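**Pirihi two-arm bench: cable slack, surface glare, and the proposed change of worktop**
Board: Shared Builds > Dekham site
Status: open for comment

---

**slui_bench** (thread owner)
Posted Mar 1, 2026

Members are invited to comment on three proposed changes to the Pirihi bench before the rail is unbolted for its spring service. Once the rail is off, the worktop can be lifted out without disturbing the walls, and it would be sensible to settle all surface and cable matters at the same time.

The matters under review are as follows.

1. Replacement of the marble-pattern worktop with a plain matte sheet.
2. Shortening of the purple cable run on both arms.
3. A written cleaning routine for the gripper fingers.

The first item has drawn the most correspondence. The current surface has a gloss finish and a busy vein pattern. With the arm low and the fingers open, the wrist view contains a great deal of veining and at least one soft reflection. Glossy objects on the bench add further highlights of their own. The Flarnia detector, which we run at its default threshold, has been placing edges on the veins and occasionally on the joint between the worktop and the back wall.

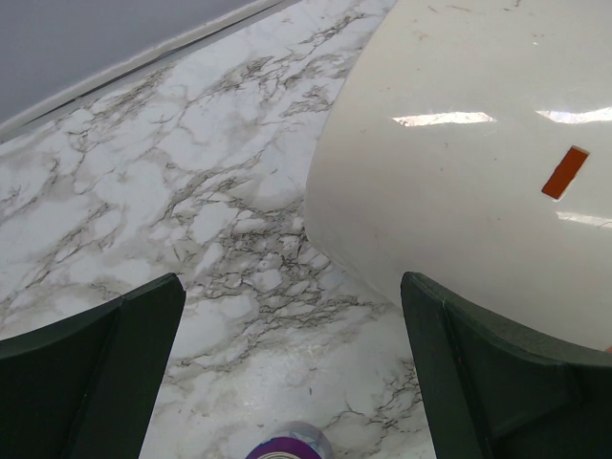 **Bench Automation Group, Bramberg Shared Workshop (Dekham)**

The group's log for the winter period holds 738 grasp attempts. Of these, 262 were entered as failed. The log form has no field for cause, and I have asked that one be added. I would therefore ask members to treat the figure as a statement of the total only. It should not be read as evidence for or against the worktop.

I recommend item 1 in full. A sheet of the correct size is held in the materials store and has been set aside under the bench number.

So-ying Lui

---

**millrate**

I have read the proposal and I support items 2 and 3. I do not support item 1.

The marble pattern was chosen deliberately when the bench was laid out. The stated purpose of Pirihi was to pick ordinary household items from an ordinary kitchen surface, and ordinary kitchen surfaces are glossy and patterned. If we replace the surface with a matte sheet, the log will improve and the bench will be less useful. Members who later take a trained model home to their own counters will find that it has learned the sheet.

I would also point out that the threshold has never been adjusted. It costs nothing to adjust it first.

---

**slui_bench**

The point about purpose is accepted, and it is in the original layout note. I would answer that a reference surface and a working surface can both exist. Two sheets can be exchanged in a few minutes provided that the metal strip at the back edge is held by screws alone. At present it is bedded down as well, and this is one reason I wish to do the work while the rail is off.

On cable slack, the position is this. Each arm carries its purple cable along the curved white link, held by small white ties. Beyond the last tie the cable is free, and it rises in a loop before it reaches the gripper. The free length on the left arm is 92 cm. I consider this excessive for the reach we use.
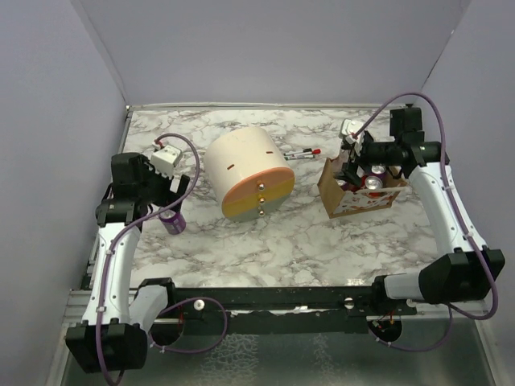 I therefore propose to move the last tie on each link 37 mm toward the wrist and to take up the remaining length at the base, where it can be dressed along the rail. The wrist must keep enough free cable for a full roll in either direction. I will test this by hand with the power off before any tie is closed, and the ties will be left untrimmed for the first week of use.

The red and yellow wires at the right base are outside the scope of this proposal. They will be inspected during the service and reported on separately.

---

**tallowfen**

May I ask for clarification on the order of work? If the cable is dressed along the rail, and the rail is then refitted over a thicker sheet, the rail height changes and the base joints sit higher. Has the new sheet been measured?

---

**slui_bench**

It has. The new sheet is the same thickness as the old one to within the tolerance of the shop caliper. I will nevertheless measure it again at both ends and in the middle before fitting, and will post the readings in this thread.

---

**quietservo**

I support shortening the cable but not at the base. Slack gathered at the base sits near the fasteners and has to be undone whenever a base joint is serviced. On the earlier single-arm build we took it up at the elbow, with one wide loop tied flat against the outside of the link. It looked untidy and gave no trouble from May until the arm was retired.

I also have a view on item 3. The fingers pick up lint. Pale fibers hold on to the matte faces, particularly along the upper edges, and a dry brush moves them from one place to another without removing much. The dark panel beside the worktop is in a similar state, with crumbs along it and a white streak in the groove that I take to be old filler, although I have not tested it. Cleaning the fingers while leaving the panel as it is would be a half measure, as anything loose on the panel will find its way back onto the worktop.

My suggestion is that the routine cover both, in this order:

- power off and both arms parked
- panel and groove vacuumed with the narrow nozzle
- worktop wiped with a damp cloth, then dried
- fingers wiped last, with a clean cloth

I would add a rule on blades. Test objects have always been chosen by whoever has the bench booked, and the list has grown without review. Knives should be on the bench only when a knife is the object of the test, and should be returned to the drawer before any other object is attempted.

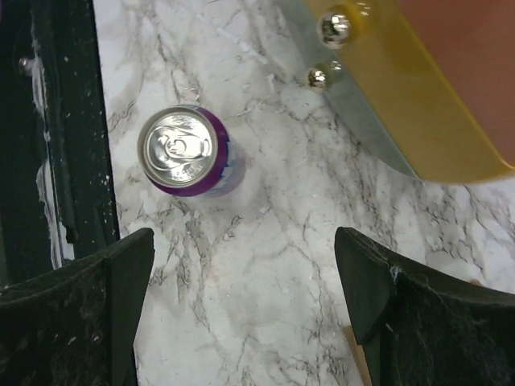

**Shu-fen Chow**

I must disagree with the proposed rule on blades. Clutter is part of the work. A single can on a clear surface is a solved exercise for this bench, and the attempts worth recording are those in which the approach is restricted by something else. If the concern is for members' hands, then the correct measure is a rule that no one reaches past the rail while the arms are enabled. That rule already exists and is posted at the door.

I would accept a compromise under which any blade placed as clutter is declared in the booking entry, so that the next member knows to expect it.

With regard to item 1, I side with millrate. Please adjust the threshold, record a comparison on the existing surface, and bring the matter back with a cause entered against each failure. I would object to a permanent change of worktop on the strength of a log that does not say why anything failed.

I have no objection to the cable proposal, at the base or at the elbow.

---

**quietservo**

Declaration in the booking entry is acceptable to me. I withdraw the rule as first written.

---

**tallowfen**

Could the group also consider the lighting? Several of the complaints attributed to the worktop may belong to the overhead lamps. A white glossy object on this bench shows separate bright reflections whatever sheet lies underneath it, and a matte worktop would leave those exactly as they are. A diffuser panel over the enclosure would address the worktop and the objects together, and it can be removed by anyone who wants the harsher condition.

The workshop has offcuts of diffuser sheet in the rack behind the laser cutter. I would be willing to make up a frame that rests on the enclosure walls. I would need the inside width at the top edge and confirmation that neither arm reaches that height with its cable loop at the highest point.

---

**millrate**

I would support a diffuser without reservation, and I would ask that it be tried before the worktop is touched. It is the less costly change and it leaves the original layout note intact.

I do have one request. If a comparison is to be made, the arm pose must be fixed and saved by name. In the last comparison each member drove the arm by hand to what they judged to be the same position, and the results could not be set against each other.

---

**slui_bench**

I am grateful for the comments, and the proposal is amended as set out below.

**Item 1** is deferred. The matte sheet remains in the store. The metal strip will still be converted to screws alone during the service, so that the exchange is possible later.

**Item 1a** is new. tallowfen will make up a diffuser frame. I will supply the inside width and the height of both cable loops. The comparison will use one saved pose, under the name `low_open_left`, with the fingers fully open and the right finger overlapping the near edge of the white object in view. Members should check their own view against the reference below before starting a run. 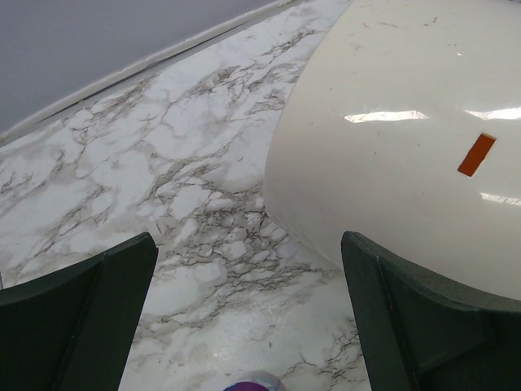 *Reference view for the comparison: wrist camera low, fingers open, white object at right.*

**Item 2** stands, with the point of take-up left open. I have a preference for the base and quietservo has a preference for the elbow. As the two arms are serviced separately, the left will be dressed at the base and the right at the elbow, and we will review both at the next service.

**Item 3** is adopted in the form quietservo gave, with the addition of Shu-fen Chow's declaration for blades. I will have it printed for the door.

The threshold will be changed in Flarnia only after a full set has been recorded at the default. Please do not alter it in the meantime, including for private runs. If a member finds that it has been altered, kindly restore the default and make a note in the booking entry.

---

**Shu-fen Chow**

The amended version has my support. One correction to the log form: the new field should allow more than one cause per attempt. A cable that drags and a poor detection can occur on the same grasp, and a single choice would oblige the member to guess which one mattered.

---

**slui_bench**

Agreed. The form will permit more than one.

---

**quietservo**

For the right arm I will need wide ties, the flat kind. The narrow white ones in the bin beside the rail will mark the jacket if the loop is to be held flat. Are there any left from the single-arm build?

---

**tallowfen**

There is a part bag in the second drawer of the gray cabinet, under the heat-shrink.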